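Ticket 482: Parcel scale at Girnley counter reads heavy in the mornings
Status: Open (reopened)
Opened: 5/21/19
Site: Girnley, back counter
Equipment: Bench scale, Bindale, with label printer
Priority: Normal 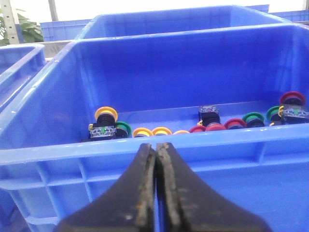

Blue crate, with the push buttons at the back.

Reported problem

The scale reads heavy first thing in the morning. Staff say a parcel that weighs one thing at opening weighs less by lunch. The carrier, Skallcombe, bills us from the weight on our label, so if this is real we are paying for it. I would like to see it for myself before I call it real. The ticket as it came in says "always off," and in my experience always means twice.

What was already tried, according to the desk

Turned it off and on. Changed the batteries (it was running on the power adapter, so I don't know what that was meant to prove). Wiped the pan. Called Bindale support, who said to recalibrate. Recalibrated. Fine for a day, then the complaint came back.

Entry 1

Went over with the 300 gram test weight. Scale showed 300 on the nose at 2 in the afternoon, center of the pan and all four corners. Left it there for a while and it didn't move. Printed a label, label matched the display. Couldn't reproduce. Told the desk I'd leave the ticket open and asked them to write down readings with the time next to them, using the test weight and not whatever parcel happens to be handy. Cardboard picks up damp and I don't want to chase that.

Entry 2

Got the readings. To my surprise they are decent notes. Opening: 306. Mid-morning: 303. After lunch: 300. Same the next day, give or take a gram. So there is something going on, and it goes away by itself, which explains why I saw nothing on my visit.

Bindale support again. Their answer is that the unit needs to warm up. I asked how long. They said a few minutes. I pointed out that ours takes until lunch. They said to recalibrate. I asked whether calibrating a scale while it is reading wrong wouldn't just move the error to the afternoon. The agent put me on hold and came back with the same page of the manual I had open in front of me.

For the record, I don't buy warm-up as the whole story. The manual gives no figure for it, and the other Bindale at El Fassi is the same model, gets switched off every night too, and has no complaints against it.

Entry 3

Swapped the power adapters between Girnley and El Fassi. The theory came from a forum post that blamed cheap adapters for every problem a scale can have, up to and including the wrong time on the label. No change at either site. Swapped them back so the asset tags still match.

Entry 4

Came in before opening this time. Room was cold. The scale sits at the end of the counter, under the wall vent. With the unit on and nothing on the pan, it showed 0. Put the weight on, 306. Took it off, 0. So it isn't a zero problem, and pressing the tare key (which everyone has been doing, with great faith) was never going to help.

Heating came on shortly after. Checked every half hour and watched it come down: 305, 305, 304, 303. I didn't stay for the rest.

Moved the scale to the other end of the counter, away from the vent. Left the switch on overnight and taped over it.

Entry 5

Opening reading the next morning: 300. The desk is ready to close the ticket. I'm not, for the obvious reason that I changed two things at once. That was my own doing and I knew better. Could be the vent, could be leaving it powered, could be that the night was mild.

Asked them to remove the tape and switch it off at close, but leave it in the new spot.

Entry 6

Opening: 301. Then 300 by the time the first customer was gone. So location seems to be most of it, and power a little. I would want a properly cold morning before I said more than that.

Ticket was closed by the system at this point because it had had no reply from the vendor. I reopened it. A vendor not answering isn't a fix.

Entry 7

Skallcombe billing question. Accounts wants to know whether we can claim back the overweight charges since January. My view is that it will be hard. The invoices show weight brackets and not grams, so a few grams only matter when a parcel sits right at the edge of one. Pulled a batch of 199 morning labels and found 6 close enough to a bracket to have been pushed over. Whether they were pushed over, I can't say, and neither can Skallcombe. Passed the list to Accounts anyway. I wouldn't spend the money yet.

Vendor reply (Bindale, pasted in full)

"Thank you for contacting us. Please make sure the scale is on a level surface and recalibrate. If the issue is solved, no further action is needed."

The surface is level. I checked it on the first visit and again after the move.

Current state

Scale stays at the far end of the counter.
Stays powered overnight.
Test weight goes on the pan at opening, reading goes in the notebook by the printer.
No more recalibrating without asking me first. It has been done at least twice in the morning, on a cold unit, so I redid it after lunch in the new position.
Tare key is for boxes.

Still open

Does it drift on a cold morning in the new spot?
Why did El Fassi never see this? Their counter has no vent near it, which fits, but they also never checked with a test weight. "No complaints" might just mean no one looked. Asked them for a week of opening readings.
Written warm-up time from Bindale. Requested twice.

Leaving this open until the El Fassi readings are in. Please don't set it to resolved because it has gone quiet.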